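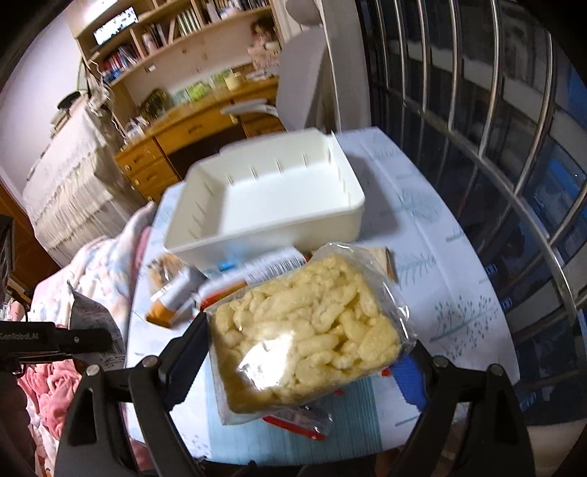
Benavitz is looking for people who will record everyday handling tasks at home, with a pair of hand-held grippers, for our learning project Manole. The project wants to teach a robot arm to pack, sort and put away the things which every household has. For this it needs many examples made by human hands, in real rooms and with real groceries. A clear package of lumpy yellow food, with shiny film and loose wrapping sticking out, is a good item for us, and so is a bin with smooth white floor and rounded corners to put things in. Soft, shiny and crinkled packages are what our present model understands the least.

What you will do

You hold one gripper in each hand and move items from a table into a container, or out of it again. Each recording is short. After it you change the order of the items, or you take other ones, and you start again. The task list comes from us every morning at 9:00 through the Riltar app. You can choose the hours yourself, but the recordings of one day should be uploaded before midnight.

We have collected 2,185 recordings until now, from nearly 80 homes. The next round begins in October and runs for three weeks.

Who can take part

You are 18 or older and you can use both hands without pain for an hour at a time. You have a table that you can walk up to from at least one side, and enough light in the evening. The room does not need to be tidy or look modern. A patterned tablecloth is welcome, also a busy background, as the model should learn to work in such places. Experience with robots is not necessary. Left-handed people are very welcome – we have too few of them.

Please consider that the grippers record video of the room. Other persons in the household must agree in writing before you start, and documents with names or addresses should be put away. You may ask us to delete any recording until the end of the round.

What we offer

You receive $534 for the complete round, paid in two parts, and we cover the groceries up to the limit in the agreement. The equipment is brought to your home and collected again. A training session of two hours is paid separately. If you must stop early, you are paid for the days which you have finished.

How to apply

Please fill in the form on the Planon page of our website and add a few lines on your home and your usual free hours. Two photos of the table are enough. Questions about the work or the privacy rules can be sent to Annelore Görtz, who coordinates the participants. She answers in English, French or German, normally within two working days.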